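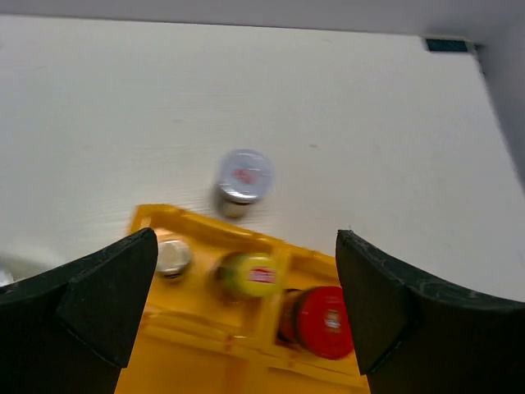

Wrist view, tray pick task. Silver-lidded jar standing behind the tray, three more containers inside it.

Category: Manipulation / Data quality
4 min read
3 comments

Success rate in the paper table does not match the logs

Opened by Raelene Hinds, Sep 23, 2025
Status: waiting on rerun

I am rebuilding the results table for the Pravstead jar sorting study and I can't get the number we reported internally in July. The method is the wrist-only policy, no overhead view, trained on the Hallcombe set (1,879 episodes). The eval sheet gives one success rate and the script gives a lower one. Same checkpoint, same episode list.

What I checked first:

Checkpoint hash matches the one in the sheet.
Episode list matches, same order.
Gripper close threshold is the default in both configs.
Image resize is the same.

The gap is all in the jar episodes. Tray-only episodes agree exactly.

Comment, Trudy Tamihana

Look at how the script decides an object is upright. The July numbers were scored by hand from the last wrist image. The script uses the Soltani pose estimator, and that has trouble with clear glass. If it returns no pose, the episode is marked failed. I would pull the no-pose episodes and look at them before touching the policy.

Comment, Raelene Hinds

Pulled them. Almost 700 steps across the eval set have no pose for the target. They are bunched in two kinds of image. One is blur on the target, where the lid is still easy to make out by eye but the estimator drops it. The other is open glass on its side against the white table. 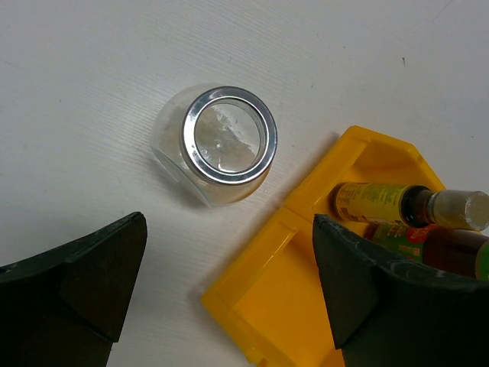

Clear jar on its side, open mouth toward the upper right, yellow bin with two bottles to the right.

I ran the estimator on this image 10 times with different seeds. No pose for the clear jar in any of them. Both bottles in the bin get a pose every time, including the lower one, which is partly covered by the right finger. So occlusion is not the main problem. Glass on white is.

I also tried the following on the Clumberg machine:

Raised contrast before the estimator. No change.
Lowered the detection cutoff. It finds the jar, but also puts a pose on the edge of the bin.
Averaged over 5 neighboring images. Helps with the blur cases, does nothing for the glass.

Comment, Trudy Tamihana

Then the two numbers measure different things and we should not put them in the same column. Please do this:

1. Add a third outcome, "unscored", for episodes with no pose. Do not count them as failures.
2. Hand score the unscored ones. I will do a second pass without seeing your labels.
3. Keep the averaging on for blur and say so in the method section.
4. Leave the detection cutoff where it was.

The policy comparison also needs redoing. The baseline was scored only by script, so it may have been marked down the same way. The gain we claimed could shrink.

Raelene: items 1 and 3 are merged. Baseline rerun is queued on Clumberg. Hand labels go in the Hallcombe folder under eval_manual.

12 shares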